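Ticket 443: Mural room, air purifier "reports bad air in a room with a mountain breeze painted on the wall"
Opened by: Paavo Oksanen
Assigned to: Tae-yang Ryu
Category: Small rooms / climate and tidiness
Status: Closed, with a grumble
Opened: Jun 4, 2022

Original report (Paavo)
The purifier in the mural room goes to full speed whenever anyone sits down, stays there for a while, and drowns out conversation. It sounds like a hair dryer with ambitions. I have turned it off and on. I have also turned it off and left it off, which worked very well, but I was told that doesn't count as a fix.

Reply (Tae-yang)
Thanks. Before I come down, a few questions.
Which mode is it in?
When was the filter last changed?
Is anything touching it?

Reply (Paavo)
Auto. October, says the sticker, without committing itself to a year. Define touching.

Log, first visit (Tae-yang)
Unit is a Garnau tower, the tall white one. Found it shoved into the left corner, hard against the side wall, with the sheer curtain draped over the top like it was waiting to be unveiled. Lifted the curtain off. Fan dropped one step within a minute or so, then went back up.
Pulled the filter. It was gray and had a sort of pelt. Ordered a replacement from Ogola, part 161. Vacuumed the old one for now and reset the filter counter, which read 3,000 hours and had apparently been blinking for some time at a room full of adults.
Curtain needs to go up by a hand's width. Paavo says he will see to the hem.

Reply (Paavo)
Hem done. I used the iron-on tape. It now hangs clear of the purifier and only looks crooked if you stand up.

Log, second visit (Tae-yang)
New filter in. Ran it on auto with the door shut and nobody inside, and it settled to the lowest speed and stayed there. Opened the door, still fine. Paavo came in, peeled an orange and sprayed something called Zusham on the ladder shelf, and we had the hair dryer again.
The sensor is working. It objects to Zusham. So do I. Please move it to the hall closet and apply it to things in the hall closet.

Reply (Paavo)
Noted under protest. The shelf was sticky.
While you're in there, can you say something about the floor? I'm tired of being the one who does.

Log, third visit (Tae-yang)
Purifier quiet. Still closer to the left wall than I'd like, but the manual only asks for clearance at the vents and those are on the other edge, so I'm leaving it alone.
Now the floor.

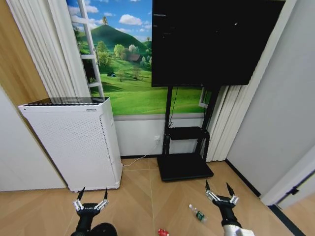
A bottle belongs in the recycling once you're finished with it, and the recycling is a very short walk away, past the coats. I realize the hill and the puffy clouds give the place a picnic feeling. It is still indoors. The same goes for whatever is red and white: can, wrapper, I did not investigate, it can go too.

Reply (Paavo)
Not my bottle. I drink from the tap like a Finn.

Reply (Tae-yang)
The ticket doesn't need a culprit. It needs somebody to bend over.

Resolution
1. Filter replaced, counter reset.
2. Curtain shortened.
3. Zusham relocated.
4. Floor: see ticket 51, "Floor," open longer than I have worked here. Merged the last two comments into it.

Closing this one. If the fan starts up again, check what has been sprayed before you write to me.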